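Astuces maison – Les machines et les corvées : où en est-on vraiment ?

Mis à jour le 14/10/2019 – rubrique Cuisine et petit électroménager

On me pose la question à chaque atelier : quand est-ce qu'une machine va nettoyer le frigo à ma place ? Je suis la première à en rêver ! L'aspirateur qui se promène seul, je l'ai adopté depuis longtemps, et la tondeuse du voisin m'épate encore. Mais dès qu'il faut ouvrir une porte, attraper un bocal, le poser ailleurs sans le renverser, on entre dans un autre monde, et c'est justement celui qui me passionne.

Prenez le mini-frigo, celui du studio ou du bureau. Pour nous, l'ouvrir est un geste de rien du tout. Pour une pince, il faut trouver le bord, tirer dans le bon sens, suivre l'arc de la porte et s'arrêter avant de cogner le meuble d'à côté.

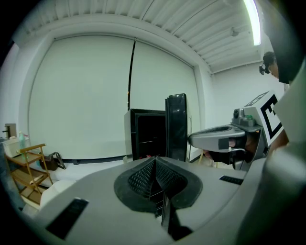

Mini-frigo noir, porte ouverte, et les pinces à main au premier plan.

J'adore regarder ce genre d'essais, parce qu'ils obligent à décomposer ce que nos mains font toutes seules. Et on y apprend des choses utiles pour la maison ! Une pièce facile pour une machine est aussi une pièce facile à entretenir pour nous :

– Dégagez l'ouverture du frigo. La porte doit pouvoir s'ouvrir en grand, sans sac ni tabouret sur le passage. Vous sortirez les clayettes sans les tordre.
– Laissez 10 cm derrière l'appareil si la notice n'en demande pas plus, et dépoussiérez la grille en janvier, quand on a le temps.
– Rangez les bouteilles sur une desserte à hauteur de hanche, jamais par terre.
– Fixez les câbles le long de la plinthe. Les roulettes s'y prennent, les pieds aussi.
– Essuyez les façades brillantes avec un chiffon microfibre à peine humide, puis un second bien sec. Pas d'éponge grattante !

Côté machines, voici mon petit bilan, très personnel. Le sol plat et dégagé : c'est gagné, ou presque. Mon Gretemer fait la cuisine et le couloir en 14 minutes et ne râle jamais – sauf devant les franges du tapis. Trier le linge : on en voit de belles démonstrations, mais lentes. Vider un frigo : pas encore chez moi, et je ne l'attends pas pour l'hiver.

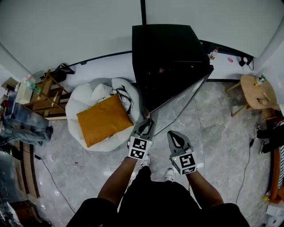

Le vrai défi, à mon avis, c'est tout ce qui vit autour de l'appareil. Un coussin mou se déforme, une bouteille souple s'écrase si on serre trop, une façade brillante renvoie la lumière et trompe les capteurs. Chez Balaskas, l'atelier de réparation où j'ai fait mes premiers stages, on s'entraînait à démonter les joints les yeux fermés, au toucher. Je repense souvent à cet exercice : sentir quand ça force, relâcher, recommencer deux millimètres plus loin.

En attendant, le joint de porte reste notre affaire. Eau tiède, une cuillère à café de bicarbonate, une vieille brosse à dents souple, et on passe dans chaque pli. Glissez ensuite une feuille de papier dans la porte fermée : si elle sort sans résistance, le joint fatigue. Faites le test aux quatre coins, côté charnières compris.

Le mois prochain, on s'attaque au lave-vaisselle, avec le panier à couverts Cedard que plusieurs d'entre vous m'ont réclamé.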